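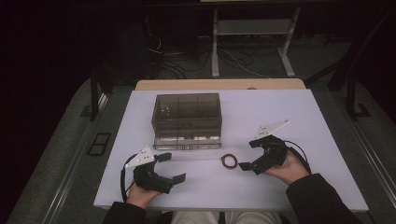

The Budia Assembly's revised carryover rule takes effect with the next supplementary budget, and member offices should check their open requests against it before the filing window closes. Under the old rule, money left over in one spending head could be moved to another by letter from the finance office. Under the new one, each head is closed at year end and can be reopened only by a recorded vote. A tinted plastic box with its lid ridged into a grid, three compartments across, is a fair picture of the layout: the heads sit side by side under one cover, and what lies in one is not available to the next. The three heads are staff, capital and grants.

The change was adopted in November after the Assembly's audit office reviewed 2,183 transfers made under the old rule. Most were small and properly recorded. The review found a gap in the treatment of grants paid to district councils, where a transfer approved in one year could be spent in the next without appearing in either year's published accounts. Nundham and Lambert districts were both affected. Neither was found to have broken the rule as it stood.
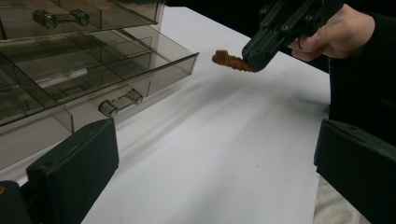
Celia Wainford
Budget Procedure Editor

Three points in the new text need attention.

First, the definition of "committed." A sum counts as committed only when a contract or grant letter has been signed by both parties before year end. A signed letter of intent no longer counts. District councils that relied on letters of intent for capital projects will need to file again, and the new filing is treated as a new request – it does not keep its earlier place in the order of business.

Second, the written case. Each request to reopen a head must carry a statement of no more than 200 words giving the purpose, the original approval and the reason the money was not spent. Tables do not count toward the limit. Requests over the limit will be returned without being entered on the list.

Third, the vote itself. A reopening passes by simple majority if the sum is within 5 percent of the head's original total. Above that level the request goes first to the finance panel, which has 4 sitting days to report. If the panel does not report in that time, the request goes to the floor with no recommendation. The text does not say what happens when the session ends before the panel's time has run. The clerk's office has stated that such requests will lapse, but this is guidance and has not been tested by a ruling.

The Desetell fund is outside the rule. It was set up under its own act, and its balance carries forward in full. Payments from the fund into a district's grants head are covered from the date they are received, so a district holding Desetell money at year end should check which side of the line it falls on.

The Assembly's accounts template has been updated to show closed and reopened sums in separate columns. The earlier template will be rejected for filings made after 2025-01-27. Filings already accepted on the earlier template do not need to be sent again.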